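When I tell people that I cleaned houses after floods and fires, they ask always about the fires. I understand it. But most of my work in those two years was water, and the smell of water that stayed too long in a room. I want to write down some things from that time before I forget them.

I came to the company through Murali Achari, who was from the same town as my mother and had already been on the crew for a long time. He told me on the phone, "You need good boots and you must not be proud." I bought the boots in the wrong size. For the first month I wore two pairs of socks.

The company was small and had two vans. The owner, Dwynwen Mathias, answered the telephone herself, also in the night. A pipe does not choose a good hour to break. She wrote the address on a piece of paper and put it under the wiper of the van, and that was our whole system. Later she bought a program for it, called Zido, and we still looked under the wiper.

My first job was a basement in Grolby. The family had been away in December, and a pipe had frozen behind the washing machine. When they came home, there were nine inches of water on the floor. I remember that the father stood on the stairs and did not come down. He only said the names of the things: the boxes with the school papers, the winter coats, his records. I did not know what to answer, so I asked him where the fuse box was. Tomos Pritchard told me later in the van that this was the right question.
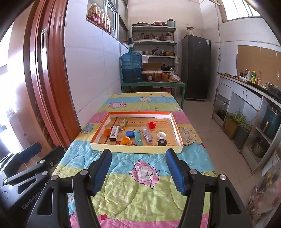

Posted by Dinesh Kandasamy
2024-09-23
Filed under: Work, Old jobs

The pumping is the easy part. You put down the hose, you wait, you move the hose. After this comes the carpet, which weighs more than any person expects. We cut it in strips as wide as a shoulder and rolled them and carried them up. Then the wet drywall. Tomos had a way to find the line where it was still good: he knocked with one knuckle, going up slowly, and listened. I tried to learn it and I could never hear the difference, so I used the moisture meter like the instructions say. I think the meter and the knuckle agreed most of the time.

Then you bring the fans and the dehumidifiers, and this is where the customers become unhappy. The machines are loud, and they must run day and night. One lady in Fletudau turned them off every evening because her dog was afraid. We came each morning and the numbers were the same as before. In the end, her sister took the dog, and the walls dried. She paid about 700 dollars extra for the longer rental. I felt bad about it, but I had explained it to her two times, and I had also written it on a paper.

The thing I was not prepared for was the sorting. Before you throw something away, you must ask. Every object that is wet and dirty belongs to somebody, and this person must say yes. With furniture they say yes quickly. With paper it is very slow. I learned to hold up one thing, wait, and keep my face quiet. If I looked tired, they hurried, and later they called Dwynwen and asked if the bag was still in the van. Sometimes it was, and I had to open it again in the parking lot.

Satish Joshi, who started after me, was much better at this part. He would sit down on a bucket and talk about something else, about cooking or the road, and after some time the person would say by herself, "That box can go." I talked with him about it once, at lunch behind the Bellis supply store. He said he did not have any method, he only got tired of standing.

I left when my knees became bad from the crawl spaces. My work now is in an office, with a chair. But when I enter a house I still smell the air first, before I say hello, and my wife has asked me to stop doing this at her parents' place. In their downstairs bathroom there is something behind the sink. I have told my father-in-law, and he says it is the soap. I will bring the meter next time.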